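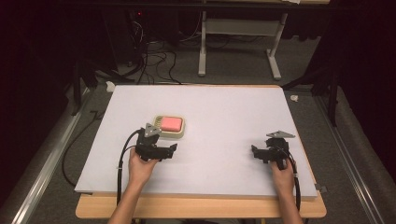 Thursday, June. Damp room, sealant trial, second week.

Started at 7:30. Chamber A was holding, chamber B had drifted overnight again. Same direction as Monday's drift, so I no longer believe it is the door. Swapped the probe for the spare and left the old one on the shelf with a tag on it. If B drifts with the new probe then it is the humidifier and we call Moffat.

Samples out today are the Ulura strips, the ones that went in at the start of last week. Pine, beech and the offcuts of poplar we had left. Two coats each, the second coat sanded lightly first. Weighed all of them before breakfast and again at noon on the small scale. The big scale is still reading high and should not be used for anything that goes in the table.

The pine took on the most water, as expected. Beech hardly moved. Poplar is a mess - three strips from the same plank and they don't agree with each other. I looked at the end grain under the loupe and two of them have thin spots at the corners where the brush lifted. So the poplar numbers say more about my brushing than about the sealant. I have marked them with a P in the table and would leave them out of any average.

Recoated the poplar with the foam pad instead of the brush. The pad drinks a lot of sealant but the corners came out even. Leave until Monday, then back in chamber A, top rack.

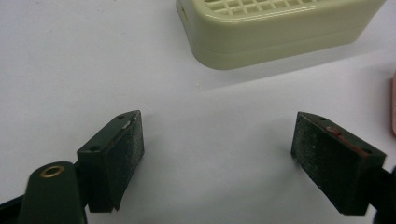 The Zastton sealant is slower to cure than the sheet claims. After a full night at room temperature it still took a thumbprint. I moved the strips to the warm cabinet at 10 and they were hard by the middle of the afternoon. For the write-up we should give the cure time for both conditions, and say which rack. The back of the cabinet runs warmer than the front, we have known that since the glue tests.

Sanding notes, for whoever does the next set:
Block goes with the grain only.
Wipe with the blue cloths. The white ones leave lint in the second coat.
Write the strip number on the end, in pencil. Marker bleeds under the Zastton and you can't read it afterward.

Cycle counter on the wetting rig read 3000 at lunch. It needs to get to 4000 before we take the strips off, which at the present rate is sometime Saturday. I will come in for it or set the cutoff. The cutoff worked last time but it leaves the strips sitting in the tray, and then the final weight is no good. Coming in is probably better.

The pump is louder than it was. Tightened the 2 screws on the bracket and it helped for an hour. There is a rubber foot missing on the left side. Ordered nothing yet, try a slice of the old mat first.
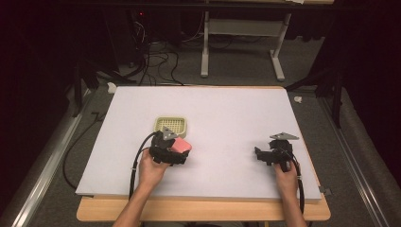
White foam board on the light wooden table, Thursday.

Viveneck called in the afternoon about the oak. They can do the boards quarter-sawn but not before the end of the month, and the moisture content is whatever it is when it leaves the yard. I said fine, we will condition it here. That means clearing the lower racks in chamber A, and the old spruce has to go somewhere. Most of it has no numbers on it and could go in the scrap bin.

Question for the next meeting: do we weigh the oak daily or every other day? Daily gave us nice curves for the beech and no extra information at all. I would go every other day and spend the time on a second set of uncoated controls.
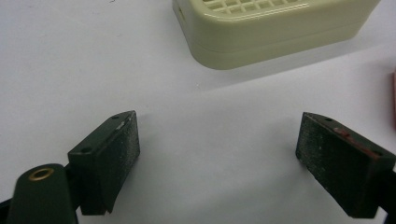 Forgot to write down the room humidity at noon. The logger has it, copy it over tomorrow.

Uncoated controls look all right. One beech strip has a hairline split from the nail hole, under an inch long. Kept it in but noted it. Drill before nailing next time, even on the thin stock.

Chamber B at 5:15 - holding so far with the spare probe. Check first thing.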